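Planning and Budgeting for a Hand-Held Gripper Station
Handout 6, Equipment Planning for Small Automation Projects
Tania Ranasinghe

Last updated: February

6.1 Scope

This handout covers the purchase side of a two-handed demonstration station: a pair of hand-held grippers, their cameras and markers, the computer that records from them, and the floor space they need. Arms are treated in Handout 7. Read the cost sheet from Handout 5 first, as the line numbers below refer to it.

The worked case is the Mirkico purchase. Mirkico is a small packing firm that wanted to record pick-and-place demonstrations by hand before committing to a second arm. Their request ran to one page and listed two items. The final order had eleven lines.

6.2 Write the task down first

A budget request should open with the task in one or two sentences. State the object, the place it starts, the place it ends, and the number of hands needed. For a first station, pick a task with cheap objects that can be replaced locally. Balls, buckets, small boxes and cups are all suitable.

From the task, work out three numbers:

Widest object to be gripped. This sets the jaw opening.
Heaviest object to be lifted. For hand-held tools the operator's wrist is the limit long before the fingers are.
Reach between start and end positions. This sets the floor area and the cable length.

Mirkico skipped the first number. The quoted jaws opened too little for one of their cartons, and a change of fingers had to be priced after the quote had been accepted. Suppliers charge more for a change than for the same part on the original order.

6.3 Line items

Prices are in dollars, before tax, as quoted to Mirkico.

Line 1. Gripper pair, Sutell, with cameras: 1,837
Line 2. Recording computer: 1,311
Line 3. Spare fingers, pads, screws and cables: 900
Line 4. Marker cubes, printed and mounted: 39
Subtotal, lines 1 to 4: 4,087

Lines 5 to 11 cover storage drives, table, lighting, task objects, shipping, installation and training. They are left blank on the class sheet and you will fill them in for your own case.

Line 3 looks high against line 1. It is almost half the cost of the grippers themselves. Pads wear, and a station with no spare pads is idle until a package arrives. Do not cut line 3 to make the subtotal fit. If the total must come down, cut scope: one task in place of two, or a shorter recording period.

Line 4 is small but should stay separate. Markers get scuffed and need reprinting. If they are folded into line 1, there is no budget code to charge the reprint to, and someone ends up paying for it out of office supplies.

6.4 Comparing quotes

Ask each supplier for the same list in the same order. The Liyanage quote in the appendix bundles cameras, mounts and two years of support in one figure. The Sutell quote separates them. Before comparing, either split the first or add up the second. Check these points in both:

Is the camera included, and is the lens included with it?
Are cables included, and how long are they?
Who calibrates the unit on arrival, and is that charged?
Are pads sold singly or only in sets?
What is the lead time for fingers after the first year?
Is the recording software licensed by station, by user or by year?

A yearly license belongs in the operating budget. Several past students have put it in the capital request and had the whole request returned.

6.5 Floor space

Most first requests allow for a table and nothing else. Two people with tools in their hands, or one person with a tool in each, need room to turn, room for the task objects, and somewhere to put the boxes the objects came in. If the station shares a room with an existing arm, the safe distance for that arm comes off the usable area first.

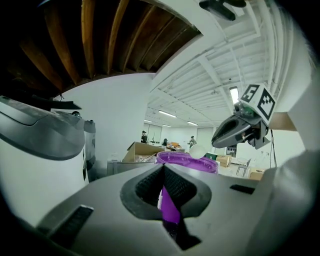 Measure the area with the furniture already in it. Drawings supplied by a landlord rarely show storage units or stacked cartons, and pillars are sometimes drawn smaller than they are. Mark the working area with tape, then walk through the task once with both arms out. Note where a cable would drag.

Lighting goes in the same survey. Wide lenses pick up ceiling lights as well as the work, so record the type and position of each fixture. Do this at the time of day when the station will be used. Mirkico surveyed at 8 a.m. and recorded in the afternoon, and had to buy blinds out of the contingency line.

6.6 Schedule

Order in this sequence: grippers, computer, storage, spares, furniture, task objects. The grippers have the longest lead time. Task objects can be bought in the last week, but buy enough of the same kind in one purchase. A color or size that is discontinued halfway through a recording period is a nuisance to document.

Allow one week between delivery and first use for calibration and a trial recording. Do not sign the acceptance form until a trial recording has been opened and checked on the computer in line 2. The Flakeck acceptance form in the appendix has a box for this. Use it as a model if your supplier does not provide one.

6.7 Work to hand in

Complete lines 5 to 11 for a station of your own choice. Attach the task statement, a floor sketch with measurements, and two quotes laid out in the same order. Show the contingency as a separate line and state how you arrived at it. Requests with a bundled figure that has not been split will be returned without a grade.

Reading for next time: Handout 7, sections 7.1 to 7.3, on arm reach and mounting.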